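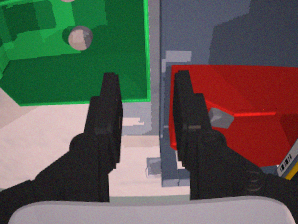

Computer picture: two black gripper fingers, held open.

How Wheelchairs Work

Explainers for Young Readers
Reading level: grades 3 to 5

A wheelchair is a chair with wheels that helps a person get around. Some people use one all day. Others can walk a little and use a wheelchair for long trips, or on days when their legs hurt or feel weak.

People use wheelchairs for many reasons. Some were born with a disability, and some had an accident or an illness later on. You can't tell the reason by looking, and a person doesn't have to explain it to you.

Two main kinds

There are two main kinds of wheelchair, manual and power.

A manual wheelchair has no motor. It has big wheels at the back and small wheels, called casters, at the front. The casters spin in any direction, so the chair can turn. On the outside of each big wheel is a thin ring called a push rim. The rider pushes the rims forward to go forward and pulls them back to go backward. To turn left, the rider pushes harder on the right rim.

A power wheelchair has a motor and a battery. Most riders steer with a joystick near one hand. A rider who can't use a joystick may steer with the chin, the head, or by puffing air into a straw. The battery has to be charged, and many people plug it in at night.

How heavy is a wheelchair?

Bảo Phùng is ten and lives in Fulden. His manual chair is an Odotex, and it weighs 35 pounds. His father can fold it and lift it into the car. His uncle Giáp uses a power chair that weighs 200 pounds without anyone in it. It's much too heavy to lift, so Giáp rides in a van with a ramp.

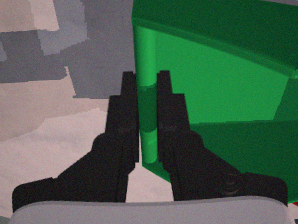
Computer picture: gripper fingers on either side of a green rod.

Brakes and other parts

Bảo's chair has two brakes, one for each big wheel. He sets them before he moves to another seat. Moving from a wheelchair to a bed, a car seat or a couch is called a transfer.

The footrests hold the rider's feet off the ground. The cushion matters a lot too. Sitting in one position for hours can hurt the skin, and a good cushion spreads out the rider's weight.

A chair has to fit the person. If the seat is too wide, the rims are hard to reach. Children grow, so their chairs have to be adjusted or replaced.

Getting through the day

At Collgate School, Bảo uses the ramp by the side door. A ramp should be long and gentle. On a steep one the rider has to push very hard going up, and the chair may roll too fast coming down.

Doors need to be wide enough for the chair and the rider's hands. Tables need open space underneath for the rider's knees. 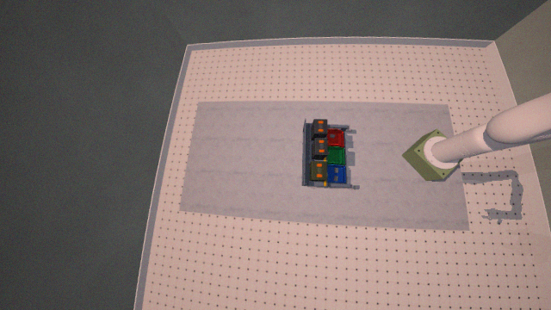 Floors make a difference as well. Smooth, hard floors are easy to roll on. Thick carpet, gravel and sand slow the wheels down. In October, wet leaves on the sidewalk can make the push rims slippery and dirty, and Bảo wears gloves.

Good manners

Ask before you push someone's chair. Wait for the answer, and if it's no, leave the chair alone.

Don't lean on a wheelchair or hang your bag on it. Talk to the person in the chair, even if someone else is with them.

Keep ramps and hallways clear. A backpack on the floor can block the way.

Words to know

Caster: a small wheel that can spin in any direction.
Push rim: the ring a rider uses to turn the big wheel.
Transfer: moving from a wheelchair to another seat.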